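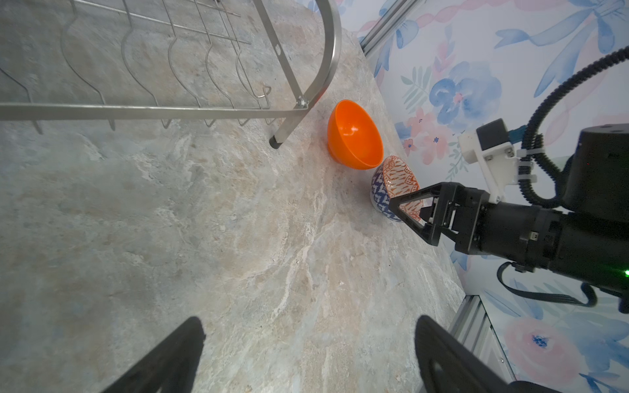 Progress report to the Larico Fund, 17th July
Shared kitchen improvements, Kongkaew House
Prepared by Rukhsana Rana

The fund asked what its money has changed at the dish-drying end of the kitchen. My answer is less cheerful than the one in the November report, which I did not write and would not have signed.

Spending first. The grant line for drying and storage was 1496 dollars. Of that, 1035 has gone out: 571 on the stainless steel racks, the rest on bowls and on fitting. The balance is unspent and I would like to keep it that way until we know what we are buying and why.

The racks are sound. They are plain wire with upright slots, and they stand steadily on the counter. I have no complaint about how they are made. My complaint is that the November report called the drying problem "solved" on the day they were unpacked. A rack solves nothing while it stands empty and the bowls lie all over the surface in front of it, and that is still how I find things more often than I would like.

Panya Rungrueang, who ordered the bowls, believes the mixed patterns help people remember which one they used and put it back. We have a plain orange one, a blue and white floral, a green and white, one with a brown pattern, and others besides. They are pleasant to look at. I have seen no evidence that a zigzag on the outside gets a bowl into a rack any sooner, and neither the Plemard sheet nor the Furano sheet, both filled in by residents, mentions patterns at all.

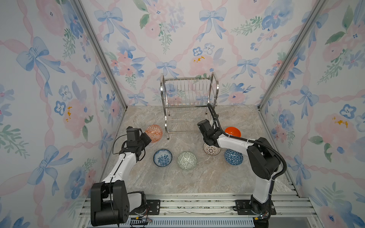
Does the rack hold bowls as well as it holds plates?
We can't say yet. The slots suit plates, and the trial with bowls has not been written up in a form I would show a funder.

That gap should have been closed before any money was spent. The supplier's page talks about plates. Our residents eat mostly from bowls – soup, rice, cereal – and the deeper ones may need a flat shelf with a drip tray. Panya disagrees and thinks people only need to be shown which way to lean them. He may be right. I have asked him to put that in writing with results attached.

The floral wallpaper was paid for by the house and is not part of this claim. I mention it since it appeared under "outcomes" last time. It should be struck from there.

We have 19 completed feedback sheets. Most say the kitchen looks better. Few say anything on whether the dishes get put away, which was the point of the grant.

Before the next report we will run the bowl trial again, with one person keeping the notes throughout. No further racks will be ordered in the meantime. If the fund would prefer the balance returned, please tell me by letter to the house address.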